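Small desktop whiteboards, do you use one every day?
Started by paperclip_parade, December 25, 2023

paperclip_parade
I need to gush for a minute. I got a little dry-erase board back in November, the kind that stands up on the table by itself, and I love it so much more than I thought I would! I've gone through every to-do app going and I'd forget all of them by lunch. With this one I look up and there's my list.

Mine is white with a thin black frame and rounded corners. I was after something plain that wouldn't fight with my table (light beige, very boring, I like it that way).
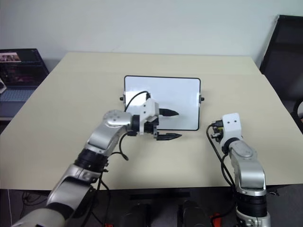
I keep it in the middle, toward the back, so I can still spread out papers in front. Every night I wipe it clean and the next morning I write 3 things on it, no more. If something doesn't get done it has to be written out again by hand, and that's annoying enough that I usually just do it. Anybody else doing this? What do you write on yours?

Kustenora
Yes! Mine lives next to the stove and it's all dinners and what we're out of. My kids draw on the bottom part so I only really get the top.

I'd go with more than three things though. I put down ten and cross off whatever I can.

oldgrout
Going to be the grump here. A pad of paper does this and you can take it to the store with you. I had a standing whiteboard and it turned gray in 5 months. Ghost marks everywhere, red was the worst. Threw it out.

paperclip_parade
Ha, fair about the store. I take a picture of it with my phone before I go out. What were you wiping it with?

oldgrout
Paper towel. Sometimes my sleeve.

Henríquez
There's your gray board, oldgrout! Use a microfiber cloth and a little rubbing alcohol once a week. I taught fourth grade for 12 years and mine stayed nice and white. If you've got old marks that won't budge, scribble over them with a fresh black marker and wipe right away. Try a corner first, some cheap surfaces don't like alcohol.

And I agree with the wiping every night. Ink that sits for a month is a whole different animal from ink that sat since breakfast.

Kustenora
The scribble thing works so well, I did it on a grocery list from last summer. Came right off!

erklow_fan
Does yours tilt? I had one from a shop called Wendenetti and it leaned back so far I was reading my list off the ceiling, basically. Lots of glare too. I ended up flat on the desk with it, which sort of defeats the point.

paperclip_parade
Mine stays pretty upright. It has little black knobs on the sides, halfway up. I do get a soft shine on it from the room light but I can read it fine. Maybe try turning yours a bit away from the window?

oldgrout
OK I dug around and there's another small board in my garage. I'll give it until spring with the cloth. Still think paper wins.

Henríquez
Good! Buy decent markers while you're at it, and store them lying down.

paperclip_parade
Lying down? I've had mine tip up in a mug this whole time. Going to go move them now. Also, does anyone know of a fine tip that doesn't squeak? Mine makes the dog leave the room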